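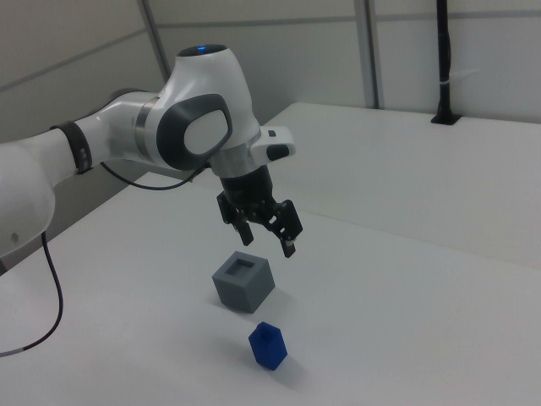 Sourdough for people who work nights

I met the baker behind Güler at four in the afternoon – her breakfast time, give or take. She had a bowl of cereal in front of her and flour on one sleeve, and she'd already been on the phone with her miller twice. Güler is a tiny place on the Jivbridge road, and if you get there after nine you'll be looking at crumbs!

She spent years as a hospital night porter before she ever sold a loaf. "I'd come home wide awake at six," she told me, "and bread was the only thing I could do without waking up the whole building." Her first starter died in a heat wave. The second one is still going, and it lives in an old pickle jar with a cracked lid (I was allowed to smell it, and it smells like green apples).

I asked if she ever thought about switching to a daytime job. She laughed so hard she had to put the spoon down. "And do what with my mornings?"

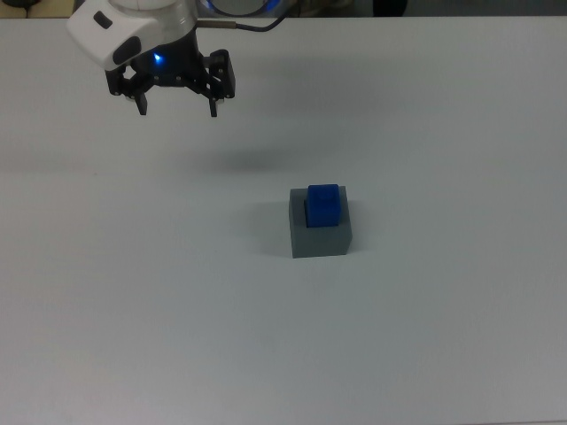
On flour, and getting big

She buys nearly everything from Lalus, a mill up the valley, and she'll talk about their rye for as long as you let her. "It drinks water like crazy. You think the dough's ruined, you leave it alone for 40 minutes, and it's fine." I've tried this at home since. Mine was not fine, but I think I got impatient.

Last May a grocery store in Nenetine asked her for 1,000 loaves a week. She went home, did the math on the back of a seed packet and said no. "I've got one oven and a bad shoulder. They were nice about it. They sent me a fruit basket."

What she does want is a second oven, a used one, and maybe someone to work the counter so she can go to bed before noon. She's also been playing with a walnut loaf that she won't sell yet. I got the heel of one to take with me, wrapped in a paper towel, and ate it in the car with the heater on.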